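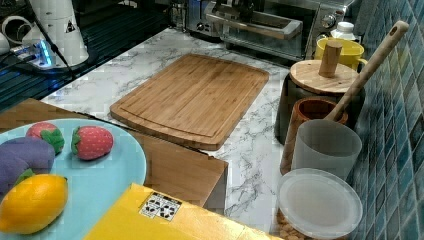 What did the delegation hope to learn from its visit to the Fomineck countertop works?

The purpose of the visit was to see how a mid-sized plant cuts, finishes and inspects kitchen surfaces, and to judge whether its open day program could serve as a model for our own trade members.

The Fomineck works opened its doors to visitors on a Thursday in March. Registration began at 8:30 a.m. in the main lobby, where each guest received a badge, safety glasses and a printed floor plan. The plant recorded 153 visitors over the day. Our delegation joined the second morning group, which was limited to 26 people.

The tour was led by Brândușa Furtună, head of production, who has managed the cutting hall since it moved from the older Plemero site. She opened with a short account of the company's work for apartment builders and then took the group directly to the slab yard. Slabs are stored upright on steel racks and sorted by thickness first and color second. Ms. Furtună noted that this order had been reversed until last year, and that the change had shortened the search for a matching slab considerably.

In the cutting hall, two bridge saws were in operation. Visitors stood behind a marked yellow line, and the guide used a headset so that she could be heard over the water jets. The group spent most of its time at the second saw, where a long run of counter was being cut for a job in Novora. Sink openings are cut last at this plant - a practice that several members of our group questioned, and that Ms. Furtună defended on the grounds of breakage during handling.

Edge finishing takes place in a separate room. Straight edges are polished by machine, while curved corners are still completed by hand. Sample pieces were laid out for guests to handle, including a bullnose edge, an eased edge and a mitered joint. Labels on the samples were small and difficult to read under the overhead lights.

Inspection was the most useful part of the program. Each finished piece is checked against a template and given a four-line record that stays with it through delivery. The plant had 401 open orders on the day of the visit, and staff were able to locate any of them from the inspection desk within a short time.

Lunch was served in the staff cafeteria at noon, followed by a question period. Parking was limited to 100 spaces and was full by midmorning. Members planning to attend next year are advised to use the shuttle from Chu station, which stops at the east gate.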